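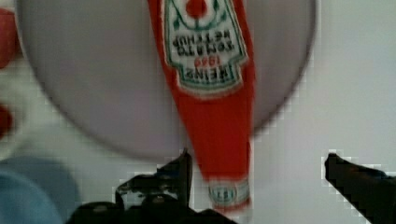
Kopfüber: Tomatenketchup von Heinz

Pressemitteilung

Brarkemitz deckt die Hauptstraße: 99 Tische, eine lange Tafel und sehr viele Kartoffeln

Brarkemitz, 16. Juli 2026. Im August wird die Hauptstraße von Brarkemitz zum Esszimmer! Zwischen Marktbrunnen und alter Molkerei entsteht eine durchgehende Tafel aus 99 Tischen, an der Nachbarinnen, Nachbarn und Gäste gemeinsam zu Abend essen. Der Verein Juvness richtet die Brarkemitzer Straßentafel zum zweiten Mal aus, und sie wird deutlich länger als bei der Premiere, als die Tischreihe schon vor der Apotheke zu Ende war.

Das Prinzip bleibt einfach: Wer einen Tisch anmeldet, deckt ihn selbst und bringt mit, was auf den Teller soll. Nudelsalat, Frikadellen, Quiche, die Linsen vom Vortag – alles willkommen. Getränke, Brot und Soßen stehen für alle bereit, vom Senf über Ketchup bis zur Kräuterremoulade aus der Schulküche. Für die Pommes und Ofenkartoffeln sorgt in diesem Jahr die Gaststätte Mwakyusa, die dafür zwei zusätzliche Öfen in ihren Hof stellt.

„Bei der ersten Tafel saß ich neben Leuten, an deren Haus ich jahrelang vorbeigelaufen bin, und am Ende hatte ich drei Rezepte und eine Einladung zum Pflaumenpflücken in der Tasche“, sagt Zawadi Kioko, Projektleiterin bei Juvness. „Schon im Mai kamen die ersten Anrufe, ob man sich wieder denselben Platz sichern kann. Das hat uns riesig gefreut! Die Antwort lautet übrigens: leider nein, die Plätze werden ausgelost.“

Durch die Verlosung sollen Straßenzüge gemischt werden, die sonst eher unter sich bleiben. Ein Tisch bietet Platz für sechs bis acht Personen. Wer allein kommt, muss keinen Tisch anmelden und findet am Brunnen die Gästetafel, an der immer noch jemand zusammenrückt.

Auch musikalisch ist einiges los: Neun Gruppen aus Brarkemitz und den Nachbardörfern ziehen den Abend über an der Tafel entlang, darunter der Posaunenchor, zwei Schülerbands und das Akkordeonensemble der Musikschule. Gespielt wird ohne Bühne und ohne Verstärker, damit man sich beim Essen weiter unterhalten kann. Für Kinder gibt es auf dem Molkereihof eine Malstraße, und wer mag, bedruckt dort schon am Nachmittag Tischläufer mit Kartoffelstempeln.

Finanziert wird die Straßentafel mit 4.000 Euro aus dem Kulturtopf der Gemeinde und mit Spenden. Der Fahrradladen Raveo verleiht am Veranstaltungstag Lastenräder für den Transport von Schüsseln, Bänken und Großeltern (letztere bitte mit Helm). Geschirr und Besteck bringen alle selbst mit, Einweggeschirr ist nicht vorgesehen. Am Molkereihof steht eine Spülstation.

Die Hauptstraße ist ab Mittag für den Autoverkehr gesperrt, die Umleitung führt über den Mühlenweg. Bei Dauerregen zieht die Tafel in die Turnhalle um, dann allerdings mit nur 60 Tischen. In diesem Fall entscheidet die Reihenfolge der Anmeldung.

Anmeldung
Anmeldekarten liegen in der Gemeindebücherei, bei Raveo und in der Gaststätte Mwakyusa aus. Die Teilnahme ist kostenlos. Der genaue Termin und der Tafelplan hängen nach der Auslosung am Marktbrunnen aus.

Pressekontakt
Juvness, Brarkemitz
Ansprechpartnerin: Zawadi Kioko, Projektleitung Straßentafel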